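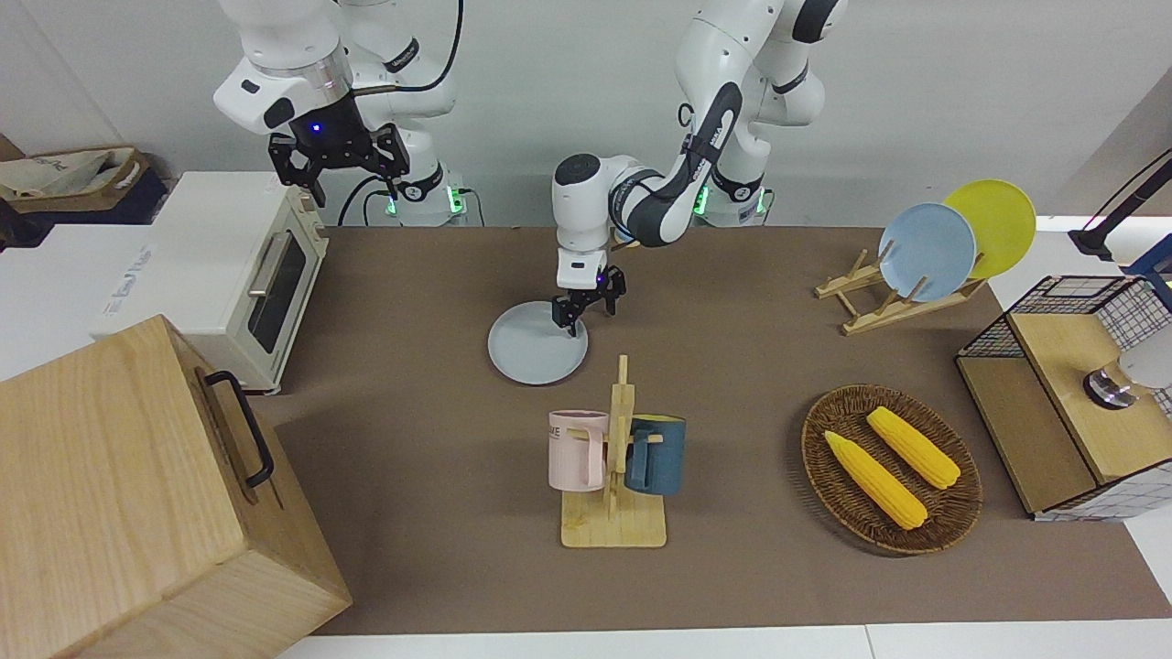 Roof bars on a van with a fitted bulkhead: which load figure applies?

Posted by Thanasis Tzanetos, August

I should be grateful for guidance on the correct load figure for a set of roof bars. Our organisation operates a medium-wheelbase panel van fitted with three Prutell cross bars. The leaflet supplied with the bars gives a limit of 200 kg for the set. The van handbook gives a lower figure for the roof as a whole, and the previous keeper has left a label inside the driver's door which reads 234 kg. We carry two ladders and a pipe tube made by Liapis, and we are considering the addition of a rear roller.

I wish to know which of the three figures we are obliged to observe, and whether the weight of the bars themselves is to be counted. I should also like to know whether the steel bulkhead has any bearing on the matter, as one of our drivers believes that it stiffens the roof. The payload remaining on the van, once the racking is taken into account, is 511 kg.

Reply from Festum

The lowest figure applies in every case. If the van handbook states less than the bar leaflet, the handbook governs, whatever strength the bars may have. The label inside the door should be disregarded unless you can establish who fitted it and on what basis - labels of this kind are often left over from an earlier rack.

The weight of the bars is normally counted, together with the pipe tube, the roller, the clamps and any fixings that remain on the roof. Some makers quote the limit after the bars have been deducted, and the wording of your handbook should be read with care on that point. Where the wording is unclear, a dealer can usually confirm it from the chassis number.

The bulkhead has no bearing on the roof limit. It is there to restrain the load behind the seats. It does, however, form part of the weight of the vehicle, and you should check that it was included when your figure of 511 kg was worked out. Everything placed on the roof must also come out of that figure. I would recommend a visit to a public weighbridge with the racking in place, a full tank and the usual crew on board. Please ask for the front and rear axles to be weighed separately, as a rear roller and a long pipe tube will both add to the rear axle.

Reply from Jenosum

I agree with the above. We ran the same bars on two vans. The feet need checking after the first 500 miles and then at each service. Use a torque wrench and the setting in the leaflet. The rubber pads under our feet had flattened on one side and were replaced.

With regard to the roller, please confirm that it suits your rear doors before ordering. Ours was listed for the low roof with twin doors and would not clear a tailgate.

Reply from Thanasis Tzanetos

I am obliged to you both. The handbook states that the limit includes the bars and all fittings, and we shall work to that figure. The label has been removed from the door. The roller will not be ordered until the van has been weighed.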